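Pocket money, four months in

We started paying our two pocket money in April last year, stopped after three weeks because I kept forgetting, and started again this winter with a proper system. A few people asked how it was going, so I'm writing it down.

The system is Renata's. She is eleven and likes a rule. Each child gets £4 a week, paid on the same evening, and it goes in a tin. Nobody has to do chores for it. Killian and I argued over that part for a while. He grew up being paid by the job (washing the car, stacking logs) and thinks it taught him the value of work. I grew up with none at all and learned the value of money at twenty, from an overdraft.

What settled it was thinking about the washing up. I don't want to pay anyone for washing up. They eat here, so they wash up here. If I put a price on it, one day one of them will decide the price is too low, and I'll have no answer.
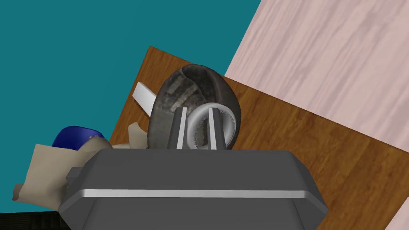 The first month went on sweets and a magnet set that lost half its pieces behind the radiator. I said nothing, which was hard. My friend Zulema Carrasco, who is also Renata's godmother and my cousin, told me to leave them alone until they had wasted at least £20 between them. Her view is that it's cheap at that age. She was right about the amount, near enough. By the time they'd got through it they had both started asking what things cost before asking if they could have them.

Nicanor is seven and a different case. He doesn't spend. He had £57 in his tin at the last count, including birthday money from his grandfather, and he likes to tip it out on the bed. I thought this was a good sign until he refused to buy a drink on a hot day out because it would make the pile smaller. We bought him the drink. Later I told him that saving is for something, and he asked what, and I didn't have a good reply ready. We have now agreed he'll pick one thing to save for. So far it has been a bike, a tent and a snake.

Renata wants a phone, like everyone in her class. We have said she can put her own money towards one when she starts secondary school, and that we'll match what she saves. A second-hand one she likes the look of is £111. She has worked out the weeks on a sheet of paper stuck inside her wardrobe door, and has crossed out the sweets column herself. 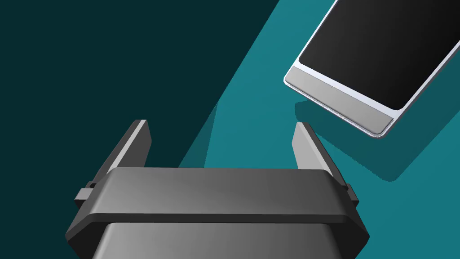 A smartphone.

I should say what hasn't worked. The tins were a mistake, as coins are a nuisance to get hold of and I've twice paid in IOUs. Ha-rang Hong down the road uses a notebook instead, with a page for each child, and the money stays in the parents' account. She showed me hers and it's very tidy. I may copy it, though Nicanor will be upset about the tipping out.

The other trouble is grandparents. Killian's mother gives them a note every time she visits, and no system survives that. I've asked her to halve it. She said she would think about it.

We're reviewing the rate on 7th June. Renata has asked for the meeting to be minuted.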